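The Town That Kept Its Toy Library

Parsons is down to one bank and one bakery, but on a December morning there is a line outside the old feed store, and half the people in it are under four feet tall.
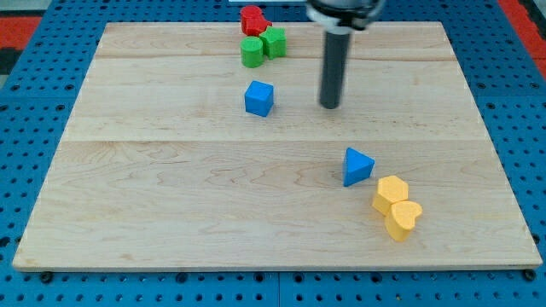 They are waiting for the toy library to open. It works the way a book library works. You get a card, you pick something from the shelves, you take it home, and in three weeks you bring it back and choose something else. The catalog stands at 3,304 items this winter, which is more than one toy for every person in town, and I spent a full afternoon with it before I got anywhere near the end of the letter G.

I should admit that I came to Parsons as a skeptic. I have two kids and a hallway closet that no longer closes, and I had a firm belief that children will not give a toy back without a fight. Then I watched a boy in a green coat march up to the counter with a wooden train set, slap it down, and ask if the marble run was in. It was! He hugged the box all the way to the door.

Wendy Bunting has run the desk for 14 years. She taught kindergarten before that, and she still has the voice for it, warm and very clear and able to reach the far wall without seeming to try.

"Parents always ask me about the crying," she told me while she checked a puzzle for missing pieces. "We get a little crying. Mostly we get kids who found out there's a dinosaur coming in on the next return."

She counts every puzzle that comes back. She does it fast, in piles of ten, and can carry on a conversation the whole time. If a piece is gone the family gets a note, and the note is friendly, and the piece usually shows up in the mail inside a week. One came back from Florida last spring, in an envelope with a drawing of a pelican.

The shelves are arranged by what you do with a thing. There's a section for building, one for pretending, one for making noise (that one is in the back, next to the furnace, and has its own door), and a long low run of board games for older kids and grown-ups. Blocks are by far the busiest. Wood, cardboard, foam, cork, magnetic, the kind that click, the kind that don't. Bunting told me that a set of plain blocks goes out more often than anything with batteries, and that it has been that way every year she's kept track.

I love this. I'd always assumed the flashy stuff won. But a block set is finished with nothing, so it never gets used up, and a kid who had it in March will take it home again in October and make something completely different. I met a girl named on the checkout sheet 19 times for the same set. She is six. She's building a hospital for horses, and the plans are extensive.

Graham Bainbridge handles repairs. His workshop is a partitioned corner behind the game shelves, with a good lamp, a bad radio, and drawers labeled in pencil: wheels, eyes, small hinges, unknown. He was a piano tuner for most of his life and he says toys are the easier trade, though you wouldn't know it from watching him fit a new axle to a dump truck. He turned it over, spun the wheels, frowned, took it all apart, and started over. The second time it rolled the length of the bench and he laughed out loud.

"A toy that's been fixed is a better toy," he said. "It's already been dropped down the stairs once. Now you know about it."

Some things he builds from scratch. There's a line of stacking animals he calls Firkus, after a dog he had as a boy, and they've become a small local craze. Each one balances on the back of the next, in any order, and if you get them all up you're allowed to ring the bell on his door. I tried for most of an hour. I did not ring the bell, and a four-year-old gave me some advice about the goat.

The money side is modest. A family card costs $5 a month, and any family that would find that hard simply doesn't pay it, with no form to fill out. The rest comes from a yearly game night in the school gym, where the big draw is a giant version of Rolia, a tile game that people around here play with real heat. Families drive in from Tremen, over the ridge, and the rivalry goes back further than anyone could explain to me. There's chili. There was a disputed call in last year's final that I heard about from three separate people before lunch, each with a different villain.

What stayed with me most, though, was the sound of the place in the middle of the afternoon, when school had let out and the floor filled up. Every toy can be tried before it goes home, so there are rugs and low tables all over, and kids who have never met end up on the same rug with the same bucket of blocks. Two of them argued over a tower. A third, who hadn't said a word, put a bridge between their two halves and went off to look at the puppets. The tower people stared at it for a while and then started working on the traffic.

Bunting had seen the whole thing from the desk and didn't even look up from her puzzle. "Forty-seven, forty-eight," she said, and slid the pieces into the box.

I joined before I left. The rules allow out-of-town members as long as they can get back in three weeks, and it's under two hours by car. My kids picked a marble run and a set of cork blocks over the phone, shouting over each other, and I put my own name down for the Firkus animals. I've got the goat on top of the bear now. The heron is still giving me trouble.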